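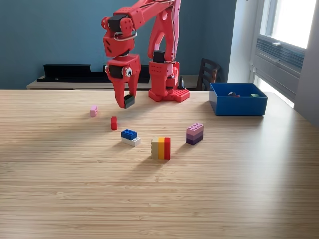 Ata da reunião de acompanhamento — Projeto Nistari, linha de manipulação
Mês: julho
Início: 14h30
Presentes: equipe de aprendizado, equipe de bancada e o representante da Marino, por chamada, com o microfone fechado na primeira metade da reunião e aberto, infelizmente para o cachorro dele, na segunda.

1. Aprovação da ata anterior

Aprovada com uma correção: onde se lia "resultado robusto", leia-se "resultado". A palavra volta quando alguém trouxer a segunda semente aleatória.

2. Situação da coleta

A coleta por teleoperação fechou em 200 demonstrações da tarefa de guardar blocos na caixa azul. A equipe de bancada pediu que constasse em ata que 200 era o número combinado desde o começo, e que quem falou em 307 estava somando os episódios descartados. Consta.

Discutiu-se a composição da mesa. Há peças avulsas, pilhas de duas e de três cores e uma construção mais irregular, em preto, amarelo, azul-escuro e laranja, que ganhou defensores e inimigos. Os inimigos alegam que ela não tem dois lados paralelos decentes para a garra. Os defensores alegam que o mundo também não.

Decisão: a construção irregular permanece no conjunto e passa a ter linha própria na tabela de resultados, para não afundar a média das outras em silêncio.
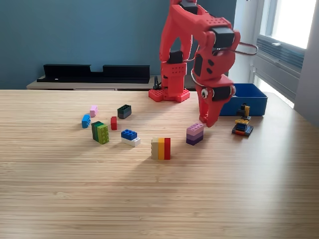
3. Comparação entre políticas

Foram apresentadas as duas variantes: Dritano, que prevê blocos de ações e os executa inteiros antes de olhar de novo, e Pastero, que replaneja a cada passo e, por isso, pensa muito. Cada uma fez 30 tentativas com as mesmas posições iniciais, marcadas em gabarito de papel.

Dritano guardou a peça em 23 tentativas; Pastero, em 19. A equipe de aprendizado chamou a diferença de "tendência". A equipe de bancada perguntou com quantas tentativas uma tendência vira resultado. A pergunta foi anotada e ninguém se candidatou a respondê-la.

Nos erros, o quadro é mais útil. Dritano falha na aproximação: desce um pouco ao lado da peça e fecha a garra com toda a convicção. Pastero falha depois de pegar, hesitando no caminho até a caixa. Com a construção irregular, as duas variantes seguram melhor quando a peça fica inclinada entre os dedos, coisa que as demonstrações já faziam e que foi classificada como "estratégia emergente" por um dos lados da mesa e como "imitação" pelo outro.

Encaminhamento: separar, na planilha, falha de preensão, falha de transporte e falha de soltura. A coluna "outros" fica extinta.

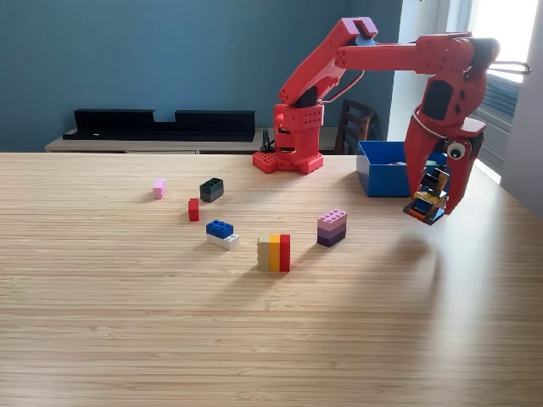
4. Ordem de retirada das peças

Ninguém instruiu os operadores sobre qual peça guardar primeiro. O modelo herdou essa liberdade na forma de indecisão: com várias peças na mesa, a garra às vezes para entre duas delas, no ponto médio, como convém a quem aprendeu com pessoas que discordavam.

Propostas: fixar uma ordem por cor, fixar a ordem da esquerda para a direita ou condicionar a política à peça desejada. A terceira venceu por ser a única publicável. A equipe de bancada registrou que é também a única que exige rotular tudo de novo.

O relatório técnico com os episódios comentados será anexado a esta ata. Segue o cabeçalho, já na formatação que a Marino exige, e o resumo. 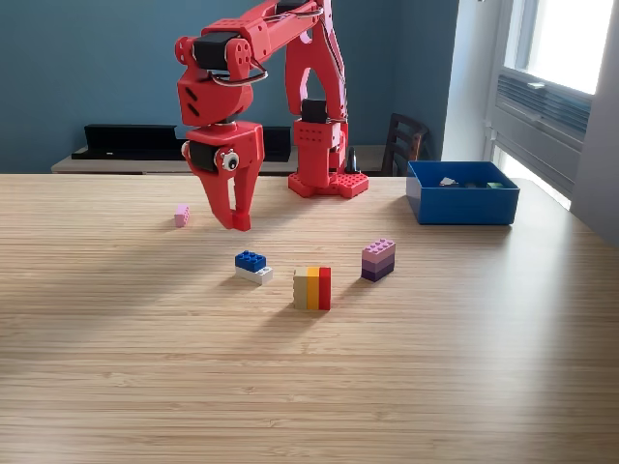

Tempo de leitura: 12 min | 2579 palavras

Resumo: avaliamos duas formas de execução de ações em uma tarefa de recolhimento de blocos com braço de baixo custo. Com 200 demonstrações, a execução em blocos obteve mais acertos; a amostra ainda não permite afirmar superioridade. A frase anterior foi negociada por vinte minutos e não deve ser alterada.

5. Pendências

Repetir as 30 tentativas de cada variante com outra semente (aprendizado).
Refazer o gabarito de papel, que tem uma mancha de café sobre a posição quatro (bancada).
Enviar a tabela separada por tipo de falha (aprendizado).
Confirmar com a Marino o limite de páginas do relatório.

Encerramento às 16h10. A próxima reunião será marcada quando houver a segunda semente.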